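3.2 Collecting demonstrations with the hand-held gripper

All folding demonstrations were recorded with hand-held grippers of the same jaw shape as those on the robot. The person giving the demonstration holds the handle, opens and closes the jaws, and carries out the task directly on the cloth. A camera fixed to the tool looks out over the jaws, so that the view stored with each demonstration is close to the view the robot has when it runs the learned policy. We refer to this set-up as Tikar in the remainder of the paper.

The second set-up, Skameck, is a remote-control station in which the demonstrator moves two leader arms and the robot follows. It was used only for the comparison in Section 5. Remote control gives joint positions that the robot is certain to be able to reach, but it is slow with soft goods: a demonstrator who cannot feel the cloth tends to close the jaws early, lift, find that only the top layer has come up, and start again. With the hand-held tool such failed grasps were less common, and those that did occur were kept in the data if the demonstrator recovered without putting the tool down.

The garment set contains 46 items, of which trousers are the largest group. Trousers were chosen as the main test because the two legs must be laid one over the other before any useful fold can be made, and because lined trousers have an inside and an outside that differ in colour and texture. Each demonstration begins with the garment laid out by a second person, who is told to vary its position and the state of the legs but is given no fixed pattern to follow. It ends when the demonstrator releases the last fold and moves both grippers clear of the cloth.

Dark garments need separate treatment. On a matte black outer fabric, the folds in the middle of the garment return almost no contrast, and the edge between an upper and a lower layer may be lost over much of its length. The policy must then rely on whatever else is in view: the outer contour against the bedding, an exposed strip of a different colour, a label, or a line of stitching. Figure 4 gives two views of this kind. Exposure was left on automatic in all sessions, and a pale support cloth beside a black garment will often lose its detail in the brightest parts. We did not correct for this — an early trial with fixed exposure recovered the cloth but made the black areas noisier. 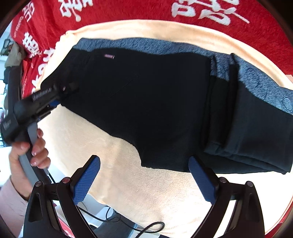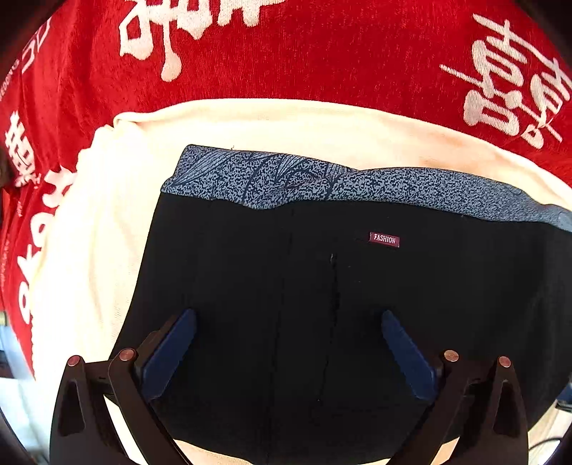

Figure 4. Views from the tool camera with dark garments on a cream cloth over a red textile. First view: black trousers with exposed blue-grey fleece; a hand holding a gripper is seen at the left. Second view: a black garment with a blue-grey patterned strip along its upper edge and a small label reading "FASHION". The blue pads of the jaws are visible in both.

The work surface was covered with ordinary household bedding. We wanted backgrounds with strong colour and printed patterns, so that the policy would not learn to treat every high-contrast edge as the edge of a garment. Soft bedding also moves when the cloth is pulled. A policy trained only on a hard, plain table was found to press the jaws down too far when tested on a blanket, catching the support along with the garment; mixing the surfaces in training reduced this fault but did not remove it.

In total, 1264 demonstrations were kept. Seven demonstrators took part, all of whom practised with the tool before recording. None had worked with robots before, apart from Alfie Lambert, who also prepared the written instructions. Elvira Ccori checked every recording and marked the start and end of each fold. A demonstration was dropped if the tool position was lost for longer than 2 seconds, if a hand other than the one on the handle touched the garment, or if the final fold opened before the end of the recording.

The position of the tool was estimated from the camera images together with the motion sensor in the handle. Position tracking was weakest when the jaws were brought down close to a dark garment, where few stable points remain in view. For these stretches the estimate leans mainly on the motion sensor and drifts. We therefore ran a second pass over each recording, working backwards from the end, and blended the two results. Jaw opening was read from the images alone, using the distance between the two pads, whose colour separates them well from the garments in the set.

Before training, the paths were checked against the reach of the Puma arms. Paths that passed outside it were shifted as a whole towards the robot base where this was possible and otherwise left out. Speed was not altered at this stage. Demonstrators work faster than the arms can safely move, particularly in the free motion between two folds, and the slowing needed for playback is dealt with by the Brikirar controller described in Section 4.1.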